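How to Re-Cover a Small Card Table With Felt or Baize

Updated in December. Comments closed, too much spam.

Doing this fast because I have three of these to finish before the weekend and people keep emailing the same questions. So, here goes. One folding card table, old cloth off, new cloth on. An afternoon, plus drying overnight.

What you need

New cloth, at least 4 inches bigger than the top on every side
Staple gun, short staples
Flat screwdriver and pliers for the old staples
Sandpaper, 80 grit is fine
Spray adhesive or a thin water-based glue
Sharp scissors. Sharp. Not the kitchen ones
Iron, low setting
A few clips or clamps
Masking tape and a marker

On cloth. Wool baize is nicest and costs the most. A wool blend is nearly as good and what I use on most tables. Craft store felt pills in a month, skip it. The blend I buy is from Zukwood, mid weight, comes folded so you get a crease right down the middle. Iron it out BEFORE anything else. Low heat, a damp cotton cloth in between, don't push, just press and lift. I paid 45 for enough to do a table and a bit over. Might be more now.

On glue. Holub spray is what's on my shelf. Any light one works. Heavy contact cement soaks through and leaves dark blotches you'll never get out.

Step 1. Take the top off

Flip the table over on a blanket. Most card tables have four screws through the rim into the top, some have eight. Take them out, put them in a cup, tape a label on the cup. If a screw spins and won't come up, slide the screwdriver under the head and lift while you turn it with the other hand. Or pliers.

Mark which edge of the top faces the latch side. Masking tape, arrow, done. Skipped this once and the holes were off by a hair on every side. Took longer to sort out than the whole rest of the job.

Step 2. Old cloth off

Pry the staples. All of them. Wear glasses, they fly. Don't rip the cloth away in one go because you want to keep it as a pattern, and pulling hard can take a layer of the board with it.

If it was glued down, work a putty knife under a corner and go slow. Warm it up with a hair dryer if it's stubborn. Old vinyl tops come up in sheets, felt comes up in fluff. Vaccuum as you go.

Step 3. Fix the board

Sand off the leftover glue. You don't need it pretty but you do need it flat, every lump shows through. Fill dents with wood filler, let it dry, sand again. Run your palm over it with your eyes shut. You'll feel what you missed.

Wipe down. Let it dry all the way.

Step 4. Cut

Lay the new cloth face down, old cloth on top. Cut big. You can trim later, you can't add. If the cloth has a nap, brush your hand both ways and decide which way it runs, then mark the back with an arrow. Matters if you're doing two tables that sit side by side.

Step 5. Dry fit

Put the cloth on face up with no glue. Smooth from the middle out. Clip the far edge so it can't creep toward you, then pull the near edge gently till it's flat. Gently! Stretched felt goes thin and later it ripples when the weather changes.
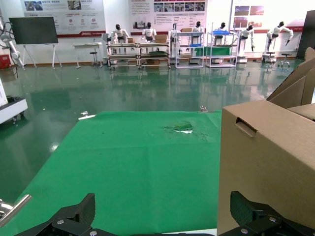
Leave it like that for an hour if you can, longer if it's a heavy wool. It relaxes a bit. Then smooth again and check your overhang on all four sides.

Step 6. Glue and staple

Fold back half the cloth. Light coat on the board only, never on the cloth. Wait till it's tacky, the can will tell you how long. Roll the cloth down from the middle with your forearm. Fold back the other half, same again.

Flip. Staple the middle of each side first, then work out to the corners, switching sides as you go. Staples an inch apart or so. Corners: pull the point straight in, one staple, then fold the two flaps over it. Trim whatever bulges or the top wont sit down in the rim.

Leave overnight. I leave mine to Tuesday if I've started Sunday, but that's me.

Step 7. Back together

Line up your arrow. Start every screw by hand before you tighten any. Then snug, not cranked. Lint roller over the top and you're finished.

Quick answers

Can I put new cloth over old? You can. It'll feel spongy and cards slide funny. I wouldn't.

Spilled something on it? Blot, cold water, blot again. No rubbing.

Small tear? Trim the loose threads, work a dab of fabric glue underneath with a toothpick, press it closed. Won't vanish but it stops there.

Moths? Wool only. Cedar block in the closet with the table.

Padding underneath? Thin foam is OK, up to 7 mm. More than that and the rim won't close on most tables, mine included.

Poker table sizes, with the rail and all that, are on the other page. Different job.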